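Moving out, in instalments

I have now lived in the flat on Heywood Road for seven years, and in April I gave notice on it, which I had been meaning to do for six of them. The letting agents, Pritura, replied within the hour with a checklist of 95 items. It took them a month to answer me about the boiler.

Item 1 was the kitchen.
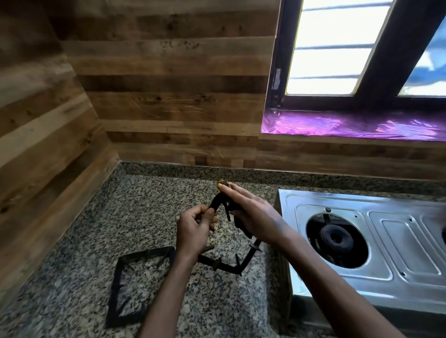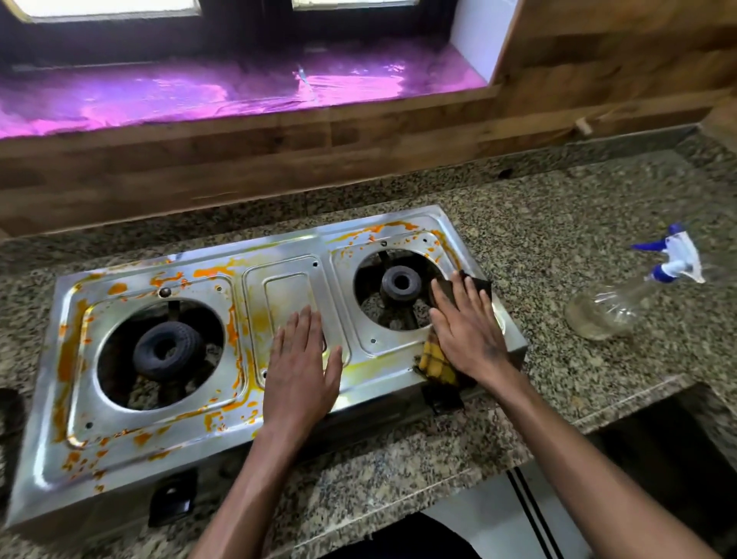
The checklist uses the phrase "professional standard" throughout. I asked what the profession was. They sent the checklist again.

My deposit is £800, and I've started to think of it as a person I used to know. Enikő Deák, who had the flat upstairs before she saw sense and moved to the coast, got all of hers back bar £30, deducted for "atmosphere in hallway cupboard". She appealed. They found more atmosphere.

Meanwhile there is the packing. I own far more cables than things to plug them into. I own a fondue set, still taped shut, and a book called Simple Living that weighs as much as a toddler. My plan was to be ruthless, and I was, for one drawer. Then I found the instructions for a radio I gave away years ago and sat on the floor reading them until it got dark.

The removal firm is called Sovport. The man on the phone asked whether I had any awkward items and I said only the sofa, which came in through the window in my first week and has not been asked to leave since. He went quiet, then said he'd put me down for the larger van. I don't see how a larger van helps with a window, but he sounded sure and I was tired.

The new place has a bath and a neighbour with a trombone. I've measured the front door twice. The sofa might go in if we take its feet off, and possibly mine.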